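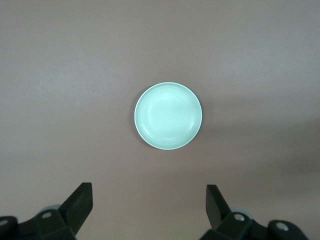

Facilities Service Desk
Ticket 111: Marks and residue on dining room tabletops
Location: Residents' dining room, Vaher House
Reported by: Young-sook Ahn, Dining Services
Assigned to: Declan Hennessy, Building Services
Priority: Normal
Status: Closed

Initial report (Y. Ahn)

Dining Services requests assistance with the tabletops in the residents' dining room. After the evening meal the tables are wiped and left to dry, and the small plates are set out for breakfast. On several mornings this month, staff have lifted a plate and found a dull ring on the table beneath it. The ring matches the foot of the plate. It does not come off with a dry cloth. It fades with a damp cloth but returns once the surface has dried.

The tables concerned are the brown ones refinished in August. The older tables along the corridor wall are not affected, although the same plates are used on them. Two residents have remarked that the tables feel tacky under the forearm.

Please advise whether the finish is at fault and whether the tables should be taken out of use.

Response 1 (D. Hennessy)

Ticket received. The tables may remain in use. Until further notice, please do not set plates out the night before. Please also confirm the following:

Which cleaning product is used on the tables, and at what strength.
Whether the plates are dried by hand or taken directly from the dishwasher rack.
Whether the problem occurs under cups and serving bowls.

Response 2 (Y. Ahn)

The product is Wisetti surface cleaner, diluted in the spray bottles kept at the service counter. The bottles are filled by whichever member of staff finds one empty. I am not able to confirm the strength.

Plates are taken from the rack and stacked. They are not dried by hand. The stack is carried out when the dishwasher cycle has finished, and the plates at the bottom of the stack sometimes have water standing in the foot.

Cups leave no ring, but they are placed on saucers. Serving bowls have not been checked.

Site visit (D. Hennessy, with Dinesh Marar, Housekeeping)

Attended after the lunch service on 19th November. The following was noted.

The finish is sound on all of the tables examined. There is no lifting, cracking or softening. A fingernail drawn across the surface leaves no mark in the finish itself, but it does gather a thin film.

A section of table 21 was washed with plain warm water, rinsed, and dried with a clean towel. The tacky feel was gone from that section. The remainder of the table was left as found for comparison.

The contents of the spray bottles were compared by eye against a fresh mixture prepared to the label. Both bottles at the counter were visibly stronger in color.

The undersides of the plates were also inspected. The foot ring is unglazed on every plate taken from the shelf and feels slightly rough. Mr. Marar asked whether it might be scratching the tables. No scratches were found, and I do not consider the plates to be the cause.

Provisional finding: cleaner has been applied too strong and has not been rinsed, leaving a film. Water held under a plate softens the film, which then dries again as a ring. The corridor tables have a gloss finish and are rinsed as a matter of habit, as smears show on them more readily.

Test

Two tables were selected. Table 21 was washed and rinsed in full. The table beside it was cleaned in the usual way. A plate was taken wet from the rack and placed on each, and both were left overnight.

Result, recorded by Kamrul Rathnayake at the start of the breakfast shift: a small amount of water under the plate on table 21, wiped off with no mark remaining. A clear ring on the second table, as previously reported.

The test was repeated the following night with the tables reversed. The ring appeared on table 21, which had been cleaned in the usual way. The finding is confirmed.

Corrective action

1. All refinished tables to be washed with warm water, rinsed and towel dried. Completed by Housekeeping.
2. Existing spray bottles to be emptied and washed out. Completed.
3. Bottles to be filled by the shift lead only, using the measuring cap supplied with the cleaner.
4. Tables to be wiped with a second, damp cloth after cleaning. The cloth is to be changed when it becomes soiled.
5. Plates to be fully dry on the underside before they are set out.

Comment (Vimala Nambiar, Residential Manager)

I approve the above. Please place a copy of items 3 to 5 inside the door of the supply cupboard. I would also ask that crumbs be brushed from the tables before any spray is applied, as residents have mentioned grit on the surface after cleaning.

Comment (Y. Ahn)

Notice posted. Staff on both shifts have been shown the measuring cap. Plates may now be set out in the evening again, provided they are dry. No rings have been reported since the tables were washed.

Closing note (D. Hennessy)

No refinishing is required and no claim will be made against the contractor. The request for replacement place mats, raised separately under ticket 126, is not affected by this closure and remains with Dining Services.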